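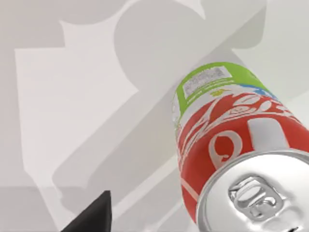 Wrist camera view in the simulator, soda can task

Sim wrist camera looks great, so why does my pose estimate jump?

Posted in Perception by Mohsin Lashari

I'm training a can pose estimator on rendered images from the wrist camera in Skelska. The plan is to feed the pose into our grasp planner (Wattimena, mostly default settings). On my validation set the numbers are almost too good. Then I run the full loop in sim and in close views like this one the estimate flips or slides along the can's long axis. The planner gets a new target every cycle and the arm starts hunting.

The training set is 2,662 renders, all the same can model, with the position and the light direction randomized. Validation is 200 renders held out from the same batch. A coworker says to render ten times as many and it will sort itself out. I don't buy it, but I don't have a better idea either. Is this a data problem, a network problem, or should I just filter the output and move on?

Trygve Berge

I wouldn't trust that validation score. You held out images from the same generator, with the same can and presumably the same range of distances, so all it tells you is that the network learned your generator.

Look at what the camera has to work with here. The lid end is huge and runs out of view at the bottom and right, and the far end fades into a pale background. If your network was trained mostly on whole cans, it has learned to use both ends to judge length and depth. Take one away, wash out the other, and sliding along the axis is what I'd expect. There are big gray shadows on the background too, some of them running much the same way as the can. I can't say from one image that they matter, but you can find out.

Things I would try, in this order:

Plot the error against how much of the can is inside the image. It takes ten minutes. If the error climbs as the can gets cropped, you have your answer and can stop arguing with your coworker.

Render the same poses with shadows turned off and compare. If nothing changes, forget about shadows.

Have the network output a confidence along with the pose, and check it against real error before you believe it. Mine was confident and wrong for most of May.

Freeze the target for the last part of the approach. Past a certain distance, keep the last good pose and let the arm finish on joint feedback. People sneer at this, but it works on more machines than any pose network I've used.

More renders from the same sampler will mostly give you more of the same. Change the sampler first so it covers close, cropped views.

One more thing: the lid has bright highlights on the rim and the pull tab. If you plan to run this on hardware, don't assume a real can will reflect like that one.

Ronavix

just put a kalman filter on it. fixed mine

Mohsin Lashari

Did the plot. Error is flat until the can starts leaving the image, then it climbs fast. Turning shadows off changed very little, so that theory is out for my setup. I tried the filter as well: the arm hunts more slowly and still ends up in the wrong place when the pose has flipped.

Resampling with close views tonight and freezing the target for the last 3 cm. I'll post the numbers on Tuesday if they're worth posting.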